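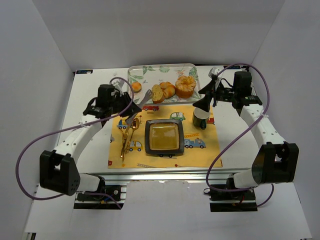 Birico planner work, progress report, June 18, 2023

Hi all – quick update on where the Pledier money has gone since the last one.

The big news is that the two-arm planner finally runs as one process. Before, each arm had its own little planner and they traded messages, and I spent way too many evenings chasing the lag between them. Now both arms share a single clock and a single collision model, and the code is 3,516 lines shorter (I enjoyed deleting every one of them!).

Replanning takes 65 milliseconds on the lab machine, down from 240. Most of that came from caching the wrist poses. The table settings we test on stay fussy on purpose, with a mug, a plate, scissors and a spoon sharing one placemat, so the planner has to think about which arm goes where.

Still open: the Ondrejka perception module loses thin shiny things. Spoons are the worst. I have a fix half written that merges depth over several readings, but it slows everything down and I'm not happy with it yet.

Spending is on plan. I'd like to move 2 weeks of the Bestel integration into July so I can finish the spoon problem first – let me know if that's a headache on your end.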